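## Why a Crumb Goes Mouldy

Mould is a fungus. It grows from spores, which are too small to see and float in the air of every building, including kitchens, school halls and cafeterias.

A spore needs food, water and a suitable temperature before it can grow. Bread supplies the first two. When a spore lands on a moist crumb, it puts out a thin thread called a **hypha**. The hypha branches many times and forms a mat called a **mycelium**. The green or grey fuzz on old bread is the part of the mould that makes new spores.

Mould has no mouth. It releases chemicals called enzymes, which break the starch in bread into sugars. The threads then absorb the sugars — digestion happens outside the body.

Cold slows this process. Bread kept in a freezer does not grow mould, but the spores survive and can start growing once the bread thaws.

Dry surfaces also slow mould. A hard, smooth tabletop holds very little water once it has been wiped and dried, so a spore that settles on it usually stays dormant.

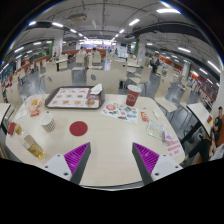 Dormant spores are not dead. Some kinds can wait for years until they meet water and food again. If you find mould on soft bread, throw out the whole loaf, as the threads may have spread further than the colour shows.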